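Jorklow Sourdough Starter Lending Library: Questions People Ask Us

Welcome, and thank you for stopping by. If you've landed on this page you have probably picked up one of our cards at the bakery counter, or a neighbor has told you that you can borrow a sourdough starter the way you'd borrow a book. You can! Most of what people want to know is answered somewhere on this page, and if it isn't, come by during pickup hours and ask us in person. We love to talk about this stuff and we will probably talk about it longer than you planned to stay.

What is the lending library?

It's a shelf in a refrigerator, to be plain about it, with living starters on it that anybody in town may take a portion of. You take some home, you feed it, you bake with it, and when you have more than you need you bring a little back. We don't charge for it and we don't keep a waiting list. It began when Märta Hägglund's starter got too big for her kitchen and she started handing it to people over the fence, and it has been growing ever since.

Do I have to know how to bake?

Not at all. Plenty of people walk in having never made so much as a biscuit. It helps if you own a mixing bowl and an oven that holds its temperature, and it helps even more if you don't mind that your first loaf may come out flat as a paving stone. Mine did, and so did the second. We toasted both of them and they were delicious with butter, so I wouldn't worry too much.

Which starters do you have?

At the moment there are two on the shelf all year round. The first is Holmgren, which is the mild one. It's fed on plain white bread flour, it rises quickly and reliably, and it's the one we hand to beginners. The second is Kallar, which is a rye starter with a good deal more sourness to it, thicker and slower, and wonderful in dark bread or in crackers. Linnea Magnusson looks after Kallar and has strong opinions about it, and if you want to hear about the difference between medium rye and whole rye you should set aside part of your afternoon. Now and then somebody leaves us a guest starter, and we'll put a note on the refrigerator door when that happens.

How much do I take?

A heaping tablespoon is plenty. People are always surprised by this, and they want to fill the whole jar, but a starter doubles with each good feeding and you'll have more than you know what to do with before long. Please leave at least half of whatever is in the crock so there's something for the next person and something for us to feed that evening.

What should I bring to carry it home?

Anything clean with a lid that doesn't seal too tightly. Jam jars are fine if you leave the lid a quarter turn loose. Plastic tubs from the deli are fine too, and they have the advantage of not breaking if you drop your bag on the steps. Whatever you use, make sure it's at least three times bigger than the amount of starter you put in it, or you'll be wiping down your car seat. If you forget to bring something, look in the basket under the counter, where people leave their spare containers.

Cloudy old plastic is perfectly all right as long as it's been washed in hot soapy water and rinsed very well. Starters don't care what their house looks like. The one thing we do ask is that you skip anything that has held strong-smelling soap, or pickled herring, which we mention for a reason.
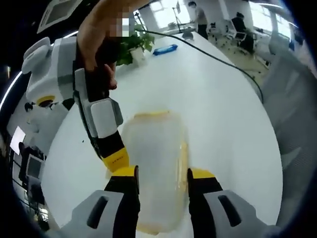

Page last changed: November

How do I feed it?

Once a day if it lives on the counter, once a week if it lives in the refrigerator. Stir it, take out all but a spoonful, and add equal weights of flour and water. If you don't have a scale, use a little less than twice as much flour as water by volume, and look for something like thick pancake batter. Kallar should be stiffer than that, closer to wet cement. Leave it somewhere draft-free and look at it again before bed. If it's full of bubbles and smells like yogurt or apples, you're doing everything right.

My starter isn't rising. Is it dead?

Probably not! This is by far the question we get most, and usually in a rather worried tone. The kitchen may just be cold. Put the jar in the oven with only the light on (and please put a note on the oven door, so that your husband doesn't preheat it for pizza) and give it two or three more feedings before you give up. A spoonful of whole wheat or rye flour in the mix will often wake up a sleepy one. If it still won't move after several days, bring it in and let Ingegerd Wikström have a look. She has brought back starters that I would have put straight in the trash.

There's gray liquid on top. What is it?

That's called hooch, and it means your starter is hungry. Stir it back in if you like a more sour bread, or pour it off if you don't. Then feed it. No harm done.

What if I see mold?

Then I'm sorry to say you should throw it out, container and all if it's plastic. Fuzzy spots in any color, or streaks of pink or orange, mean it's finished. Don't try to scoop around them. Don't feel bad about it, either, and don't stay away from us out of embarrassment, as one dear lady did for most of a winter. Come and get another spoonful. That's what we're for.

Do I have to return some?

We'd like you to, and most people do sooner or later, but we aren't going to come knocking. If you do bring some back, please hand it to whoever is at the counter and don't pour it into the crock yourself. We keep returned starter apart in its own jar and feed it for a few days before it joins the others. One well-meaning person once added a sweet friendship bread starter to Holmgren, milk and sugar and everything, and we had to start that crock over from the dried flakes.

You have dried flakes?

We do. Every spring we spread a thin layer of each starter on baking paper, let it dry until it snaps, and crumble it into envelopes. It's our insurance. It's also the best way to mail a starter to your daughter at college or your old roommate across the country. Ask for an envelope if you'd like one, and include a teaspoon's worth of patience, for it takes the better part of a week to come back to life. Soak the flakes in lukewarm water until they soften, stir in the same amount of flour, and feed it daily from then on.

What flour should I buy?

Whatever bread flour you can afford and will use up before it goes stale. Unbleached is better if you can get it. We order ours in bulk from the Muvora mill store, and if you'd like to go in on a bag with us, put your name on the sheet by the door. You'll need to bring your own sack or bucket when it comes in. All-purpose flour works too. Your dough will be a bit softer, that's all.

Does tap water matter?

In our town, no. If yours smells strongly of chlorine, let a pitcher of it stand overnight before you use it. Be aware that some water systems use a different treatment that doesn't fade on standing, so if your starter is unhappy, try a bottle of plain spring water for a few feedings and see if it perks up.

Is there anything for people who can't eat wheat?

Not on the shelf, I'm afraid. Both of our starters contain gluten, and the fermenting does not take it away, whatever you may have read. Gunvor Midtbø has been keeping a buckwheat starter at home, in a kitchen where no wheat flour comes in, and she is happy to share it directly. We won't keep it in our refrigerator, where the flour gets into everything. Leave a note for her at the counter with your phone number.

What do I do with all the extra?

Pancakes, first and foremost. Waffles, crackers, pizza dough, the batter on fried fish. Linnea Bråten stirs it into her chocolate cake and won't give out the recipe, though we keep asking. Extra starter will keep in a covered jar in the refrigerator for about 2 weeks for this kind of cooking, and you can add to the same jar as you go. It can go in the compost too. Please don't pour it down the sink, where it sets up like glue.

How long has the library been going?

Märta gave away her first jar in 2000, though the refrigerator and the name came along later. We still have the jar. It has a chip in the rim and we don't use it for anything now, but it sits up on the shelf where she can see it.

When can I come by?

Pickup is in the back room of the bakery, from 2 in the afternoon until 6. Come in by the side door, and mind the step, which is higher than it looks. If you're hoping for help with a loaf that went wrong, bring a slice along, or the whole loaf if you can spare it. Early in the afternoon is best for that, before people stop in on their way home from work.

Can I bring my children?

Please do. They're better at stirring than we are and they give the starters much better names. If your child takes a jar home, write the name on a piece of tape and stick it to the side, and the date of the last feeding underneath.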